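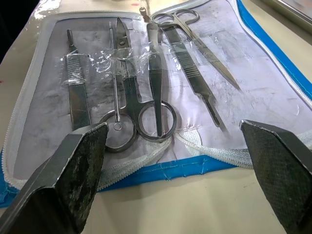

Build Night Handout 4: The Wrist Camera, the Fingers and the First Real Pick
Moriarty Workshop, bench arm course
Bring your laptop, your arm and the notes from Handout 3

Welcome back! By now everybody's arm should be bolted down, homed and able to wave at people. Tonight we get to the part I've been looking forward to since January: we make it pick up something small and awkward, with a camera on the wrist so we can watch what the fingers are doing. The targets are hand tools, mostly the thin metal kind (scissors, forceps, probes, scalpel handles with no blades fitted), and they are wonderful practice objects. They're shiny, they're skinny, they lie flat, and half of them have loops that love to catch on each other.

If your arm isn't homing reliably yet, do that first. The rest of this won't work on an arm that starts from a slightly different place every time, and I'd much sooner help you fix that for twenty minutes than watch you fight it all night.

1. Mounting the camera

The printed bracket goes on the two free screw holes behind the gripper body. Snug, no more. The plastic will creep if you crank on it, and then your view drifts over a couple of weeks and you go slowly mad looking for a software bug.

Tilt the camera until both fingertips show along the bottom of the picture when the gripper is wide open. You want them in view! A lot of people aim the camera to hide the fingers and get a nice clean look at the table, and then they have no idea where the grip is going to land. With the tips visible you can judge the gap against the object directly.

Run the cable up the forearm with two loose loops, one at the wrist and one at the elbow. Then turn the wrist by hand through its full travel, power off, and watch the cable the whole way. If it goes tight anywhere, add slack there.

2. Fingers and pads

We're using the Steleter two-finger gripper with the dotted grip pads. Fingers get scuffed with use and that's fine. Pads are a different story. Wipe them with a damp cloth before each session and let them dry, and swap them when the dots have gone smooth. Spares are in the Grever drawers under the window, second column.

To set the opening:

Open fully and write down the reported position. On my build it reads 994, where the manual gives 1000. Yours will be a little different again. Use your own number.
Close on nothing, slowly, and write that down too.
Put both values in the config file under grip_open and grip_closed.
Set grip_force to 26 to begin with. That holds a pair of forceps without bending them. Go up in small steps if things slide.

Keep a hand near the stop button the first time you close on metal. Rubber gives you some forgiveness, and steel on a stalled motor gives you none.

3. Light

Thin steel and clear plastic both throw glare straight back into a wrist camera, and the glare moves as the arm moves, so an object that was easy to see from high up can vanish on the way down. Try this: switch off the overhead strip at your bench and bring in one desk lamp from the side, low, with a sheet of baking paper taped across it. The difference is huge! Lock the exposure after you've done it. Auto exposure will hunt every time a bright crease crosses the middle of the picture.

For the early runs, take tools out of any pouch or wrapping and lay them on a plain mat. Picking from inside a case is a lovely challenge (zippers, fabric borders, plastic sheeting that moves when you touch it) and we'll get to it in part 5.

4. First pick

Start with the forceps. They have a wide end and a narrow end, and the wide end is the friendly one. Place them on the mat a hand's length apart from anything else.

Drive the arm to the hover pose from Handout 3. Rotate the wrist until the fingers straddle the tool and close across its short side. Come down at a quarter speed, stop just above the mat, and look at the camera view before you go any farther. Are the two gaps even? If one finger is closer, nudge sideways now. Once you close, an off-center grip will push the tool across the mat and may spin it.

Close, wait half a second, lift straight up. Put it down in the tray. Do it again!

When that works five times running, move on to the scissors. Grip them across the closed blades near the pivot and leave the finger rings alone for now. Rings are tempting because they stick out, but the tool swings like a pendulum when you lift it by one.

Sharp points: carry scissors and probes with the tips aimed away from people, and set the joint limits so the arm can't reach past the front edge of the bench. Scalpel blades stay in the locked cabinet. We only ever use bare handles.

5. Picking from a case

This is the stretch goal, and I hope a few of you get there tonight. Lay the case fully open and tape its outer border to the bench so it can't slide. Tools in a case often overlap, so choose your order before you move anything. Look for the one on top and take that first. If a ring is sitting over the end of its neighbor, lift the ring side first and go slowly.

A plastic cover over the tools changes everything. Fold it back for your first attempts. With the cover on, the pads will grab film and tool together, and the log will cheerfully report a good grip.

6. Logging

Record every attempt, including the bad ones. The script writes one line per try with the pose, the grip reading and a yes or no that you type yourself. The log rolls over at 500 lines, so copy it off before then if you're having a busy night.

For next time

Print the softer finger shells (file is in the course folder, use the flexible filament, slow). The small parts bins from Uline will be on the side table, take one and label it. Write half a page on your three worst picks and what the camera view looked like just before each one. Sketches welcome, messy ones too.

Doors open at 6:30 pm. Power off at the wall when you leave, and park the arm folded.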